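*Color for Quilters, notes for week two (14 May 2026)*

Okay, so last time we got through value, and most of you went home and sorted your scraps into lights and darks, which made me very happy. Tonight is all about **how colors behave next to each other**, and I'm going to ramble a bit because it's my favorite part of the whole course!

Start with temperature. Warm colors tend to come forward and cool ones tend to sit back, but that's only a tendency. A dusty, grayed-down pink next to a really strong blue will lose every time. Saturation wins a lot of arguments that temperature started.

Then there's scale. Two strong colors in big squares stay themselves. Cut the same two fabrics into tiny pieces and stand across the room, and your eye starts mixing them (blue and pink go purplish, and you never bought any purple).
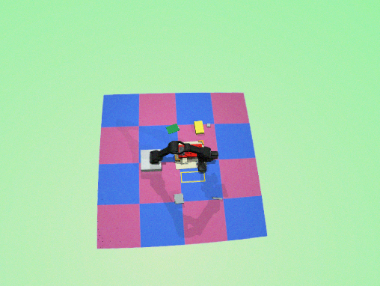

Ximena Arellano wrote to me after the last course that she'd pieced 300 little two-color squares before she stepped back and saw gray, and could I please tell people to pin up 16 first. Consider yourselves told.

And please think about your background early! I left mine till the end on the Radu quilt and ended up unpicking 67 seams in August, in the heat, in a very bad mood.

**For next time**

- Pick two fabrics close in value and two far apart
- Make one small checkerboard from each pair
- Look at both from across the room, then squint
- Bring the leftovers, we're swapping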